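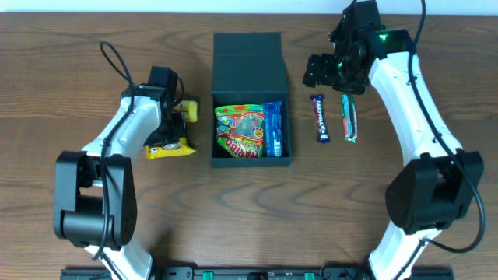 Setting Up the Snack Shelf in Your Nunus Pantry List

By the Harnley Pantry Blog
May 13, 2023

I've kept my kitchen in Nunus for 5 months now, and snacks are the one shelf I got wrong the first time. My list said "candy" 39 times with no sizes. Learn from me!

1. Open Shelves and tap New Shelf. Call it whatever your family says out loud (ours is "Treats").

2. Set the shelf limit. It starts at 100 items, and I'd drop that right away — you want the low-stock alert to mean something.

3. Add your first item by brand and package type. "Mentos, tube" is fine. Plain "mints" will match everything in the store list and drive you nuts.
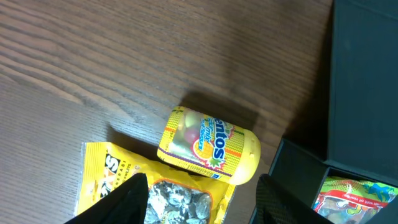
Mentos on the table, label side showing.

4. Type the best-by date. Nunus wants the month first, so March goes in as 03. Leave it blank if the package has no date and the item just sorts to the bottom.

Note: If you brought your list over from Drotport, the dates come in as plain text. You'll have to retype them one at a time. I did mine in front of the TV and it took about 7 evenings (I'm slow, okay).

5. Make a bin. A bin is just a group inside a shelf, so the grab-and-go stuff stays together when you sort. Tap the shelf name, then Add Bin, then drag your items in.
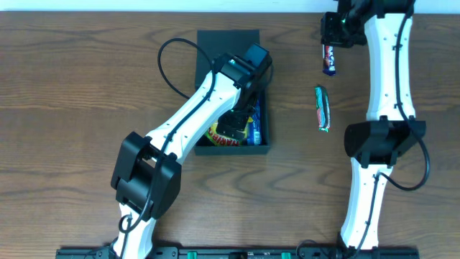 Haribo and a blue packet in the black tray.

6. Share the shelf. Kirui label printers show up under Devices if yours is on the same Wi-Fi.

Caution: Deleting a bin deletes every item in it, and there's no undo. Drag things out first — yes, I found out the hard way.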